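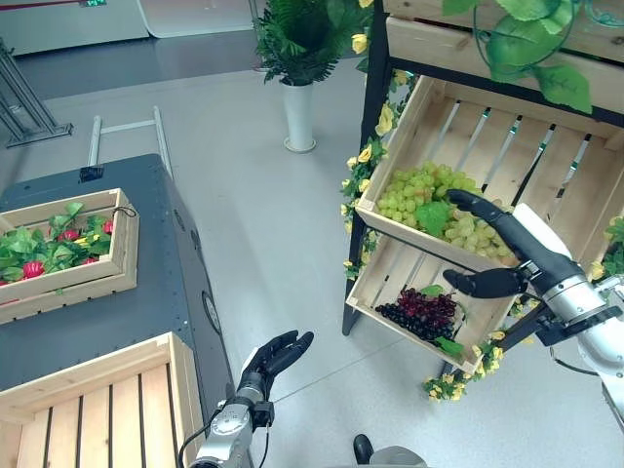

How to Set Up a Slanted Grape Display

Artificial grapes look best on a tilted rack, where the front edge of each crate faces the shopper. Our Cledolton shop has used the same steps since 1949, first with real fruit and now mostly with artificial.

1. Put one color in each crate. Give green the upper crate and dark red the lower one.

2. Sort on a table first. Set a spare slatted crate near the front edge and lay the bunches in it lengthwise, stems to the back.
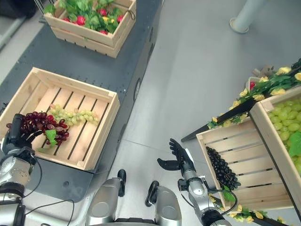 Red and green bunches at the sorting crate, with the strawberry crate farther back.

3. Carry bunches to the rack one at a time. Hold the top with one hand and support the bottom with the other. Cheap bunches shed grapes if they hang by the stem – the Sarkar ones are wired and hold up better. 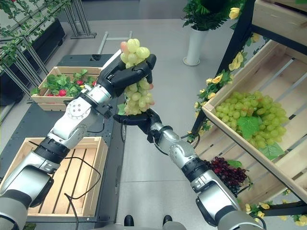

Start at the low edge of the crate and work up the slats. Let the bunches overlap a little. A crate that is half full is fine for the darker color.

4. Tuck in the leaves. One broad leaf near the middle of the pile is enough.

5. Wind the yellow garland up the side of the rack and tie it off at the back. Check the floor for dropped leaves when you finish. 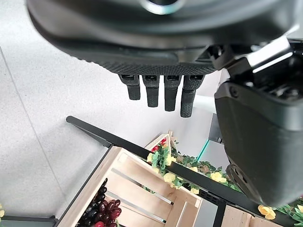

By the rail of the display stand, with the tiled floor below.

Dust the grapes every 100 days or so with a dry paintbrush.

Search this site Go

Cirnero Display Supply, 787 Bisside Road, Cledolton | Contact us | Back to top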